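발표 메모 (슬라이드에 안 올라감, 나만 보기)

**시작**

물 한 모금 마시고 시작. 안녕하세요, 오늘은 잘된 얘기 말고 망한 얘기 좀 하려고 왔습니다. 저희 팀이 Skirnus라는 진열 정리 로봇을 만드는데요, 4월에 이 친구가 과자 매대 앞에서 사고를 쳤어요. 다친 사람은 없습니다. 아크릴 선반 하나가 깨졌고 제 자존심도 좀 깨졌고요. (여기서 웃으면 잠깐 쉬기, 안 웃으면 바로 넘어가기)

**무슨 일이 있었나**

Trodgate 시험장에서 오후 4시쯤, 집기 시험을 돌리고 있었습니다. 769번째 집기였어요. 그 전까지 로그가 너무 깨끗해서 저는 솔직히 커피 생각만 하고 있었거든요. 그런데 그리퍼가 작은 원통형 용기를 집으러 내려가다가 투명한 선반 모서리를 눌렀고, 그대로 안 멈췄습니다. 힘 제한이 걸렸어야 하는데 안 걸렸어요! 딱 소리가 났고, 제가 비상정지를 누르러 뛰어갔습니다. 버튼까지 2미터였는데 그렇게 멀 수가 없더라고요.

(슬라이드 넘기기. 손목 카메라 화면. 잠깐 볼 시간 주기) 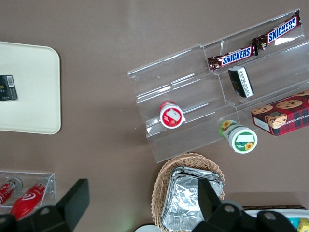

*손목 카메라로 본 작업대. 투명 계단식 선반과 과자, 아래쪽 검은 것이 그리퍼 손가락.*

선반 가장자리 쪽에 해바라기 그림 붙은 통 보이시죠? 옆으로 누워서 선반에 반쯤 걸쳐 있습니다. 저희가 제일 무서워하는 자세예요. 통만 보고 내려가면 바로 옆에 아크릴이 있는데, 이 아크릴이 깊이 센서한테는 거의 없는 물건이거든요. 사람 눈에는 희끗한 반사랑 이음매가 보이니까 "저걸 왜 못 봐?" 싶은데, 센서는 그걸 그냥 통과해서 갈색 상판을 읽어요. 스니커즈는 포장이 진해서 잘 잡히고요. (스니커즈 얘기 길게 하지 말 것, 지난번에 시간 다 썼음)

**원인**

두 가지가 겹쳤습니다.

- 투명 선반이 충돌 지도에 빠져 있었음
- 힘 제한값이 펌웨어 업데이트 뒤에 기본값으로 돌아가 있었음

두 번째가 진짜 창피한 부분이에요. 손목 모듈은 Skeltex 쪽에서 받는데, 그쪽 잘못 아니고요, 업데이트 안내문에 설정 초기화된다고 적혀 있었습니다. 제가 안 읽었어요. 네, 저요.

**고친 것**

이제 진열대는 치수를 재서 지도에 직접 넣습니다. 귀찮아요, 엄청 귀찮은데 합니다. 그리고 전원을 켤 때마다 힘 제한값을 읽어서 우리 파일이랑 다르면 팔이 아예 안 움직여요. 접촉 한계는 10뉴턴으로 낮췄습니다. 집는 속도가 좀 느려져서 데모할 때 답답하다는 말을 듣는데, 전 괜찮더라고요. 비상정지 버튼도 제 손 닿는 데로 옮겼고요.

**아직 모르는 것**

(시간 남으면) 포일 용기처럼 번쩍거리는 것도 깊이값이 튑니다. 지금은 Bai라고 저희가 내부에서 쓰는 필터로 걸러 내는데, 용기가 겹쳐 쌓여 있으면 아직 헛짚어요. 혹시 편광 써 보신 분 계시면 끝나고 꼭 좀 붙잡아 주세요, 진짜로요.

질문 받기. 선반값 얼마였냐고 또 물어보면 그냥 웃고 다음 질문.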